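Call for participants: open day at the Vetora robot workshop, Crichton

In March we open our workshop to visitors, and we are looking for people who would like to take part in the demonstration. You do not need to know anything about robots. We would be glad to have people of different ages and occupations, also those who are a little sceptical.

The work at hand is picking up and moving soft things, such as cloths and bags. Each participant will guide a pair of robot arms for 40 minutes, with one of our staff next to them the whole time. Before this there is a short introduction and some practice.

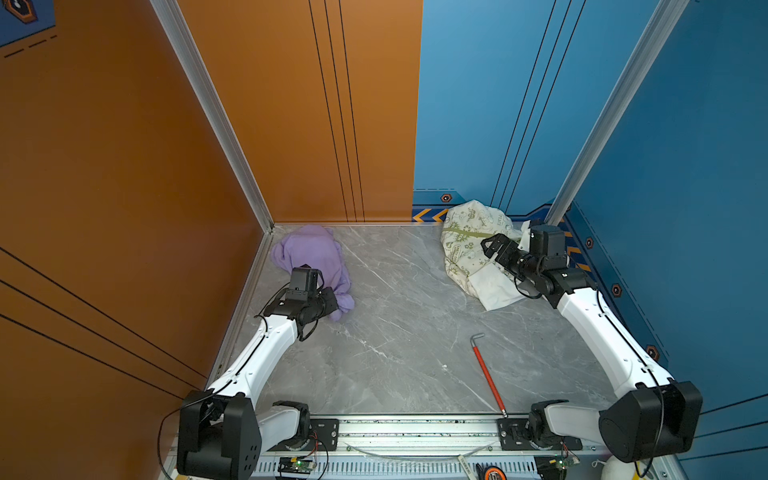 Greer MacLeish wrote to us after the last open day that folding a towel at home had always seemed to her a thing without any difficulty, and that with two grippers she needed all her patience for one corner. She would come again, she added, but would like a chair with a better back. The chairs have been changed.

What we ask from you: please be at least 17 years old, be able to sit and use both hands, and stay until the end of your turn. Afterwards we ask you to fill in one page about what was easy and what was tiring. Long hair should be tied, and loose sleeves rolled up.

What we offer: lunch, your bus fare within Crichton, and a tour of the workshop with Lachlan MacKinnon. Groups have a maximum of 4 people. The doors open at 10 in the morning and the last group finishes at 7 in the evening.

To apply, send a few lines to Murdo Guthrie at the Vetora office, with your name, your age and the time of day which suits you. If you need a place with step-free access, please write this also.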